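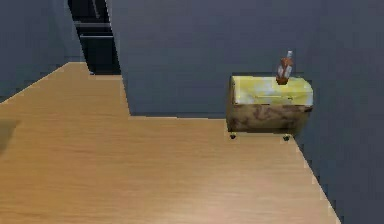
Department of Mechanical and Control Engineering | Mobile Manipulation, Unit 7 handout

Good practice for fetch tasks in simulation
Notes by Hashini Wanigasekara. Revised 18 August 2026

Welcome back! This is the unit I look forward to all year, the one where your simulated robot finally has to go and get something. Keep the picture handy while you read. One bottle, one cabinet on casters, a lot of wooden floor and a doorway at the back left: you'd be amazed how many rules you can hang on that.

Read sections 1 to 4 before the lab. Section 5 is about how you report, and it is where most of the marks went missing last year.

1. Write the task down first

Before you touch the planner, write one sentence that says what counts as done. "Get the bottle" won't do. Done when? When the fingers close? When the bottle clears the cabinet top? When it has been carried through the doorway and set down standing up? All of these are fine tasks (the last one is great fun) but they are different tasks, and you can't compare your success rate with your neighbor's if you each picked a different one.

In this course a fetch is complete when the bottle is held clear of its support for the full hold time in the lab sheet and no other object has been moved past its limit. Copy that into the top of your run file. If you want a harder definition, go for it, but state it there too.

2. Treat furniture with wheels as furniture that moves

This is my favorite, so bear with me. Look at the small wheels under the front corners of the cabinet. A lot of students load a room, see a low, solid-looking box, and file it under "fixed." Then the arm brushes it, and depending on how the joints were set up it either behaves like a block of concrete or scoots away across the floor with the bottle on top.

Rules for anything on casters:

Check the joint and friction settings in the asset file yourself. Don't guess from the way it looks.
Say in your report if the wheels were locked, free, or drawn on as decoration with no physics behind them.
Log the cabinet pose at the start and the end of each run, even if you're sure it stayed put.
Approach from a side where a small bump won't tip what's on top.

Jolien Geerts, who runs the Gurkance lab sessions, will ask to see your cabinet log. Have it open when she gets to your desk!

3. Keep your distances honest

The bottle is tapered, narrow at the neck and wider at the base, and it stands to the right of center on the cabinet top. That matters for the grasp. A grip high on the neck leaves the weight swinging below the fingers; a grip lower down is steadier but brings your knuckles close to the yellow surface. Try both. Plan with the collision margin switched on, and leave it on for the final approach, where it's most tempting to turn it off.

The same goes for the base. There is plenty of open floor in front of the cabinet, so use it. Stop short, turn, settle, then reach. Driving and reaching together looks wonderful when it works, and you're welcome to try it in the extension task, but for the graded runs the base must be at rest before the arm leaves its stowed pose.

Watch the walls too. The blue-grey surfaces are flat and plain, which gives a feature-based localizer very little to hold on to. If your pose estimate drifts while you face the back wall, slow down and look toward the doorway opening, where there is more contrast.

4. Dark openings count as unknown

Inside the doorway it gets very dark, with some faint horizontal lines. Steps? Shelves? From this viewpoint I wouldn't bet on either, and your robot shouldn't. Mark the space beyond the threshold as unknown in your map until you've got depth readings for it. Unknown means no driving and no swinging the elbow through. Thịnh Âu has put a short script in the Pumorard folder that colors unknown cells for you, and it's a lovely way to see how much of a room your planner has been making up.

There's a small step in the floor edge at that threshold as well. Measure it in the scene file before you plan a route across.

5. Reporting

Run 50 trials per method. Use seed 3941 for the shared baseline so that we can line everyone's results up, then pick your own seeds for the rest and list them.

Count every trial. A run that crashed in the first second is a failed run unless the simulator itself went down, and in that case you attach the error message. Report failures by type: missed grasp, dropped bottle, moved cabinet, base contact, timeout. I love reading these tables, because two methods with the same score can fail in completely different ways.

Give the simulator version, the physics time step and the camera resolution. Rendered edges can come out stair-stepped at low resolution, like the line where the floor meets the wall here, and a segmentation model may well put a boundary in the wrong place as a result.

Don't write "the robot can fetch bottles." Write what was tested, in which room, from which start poses.

Reading: Matico course reader, pages 18 to 31. Questions to Vendula Šimek in room 111, or bring them to the lab.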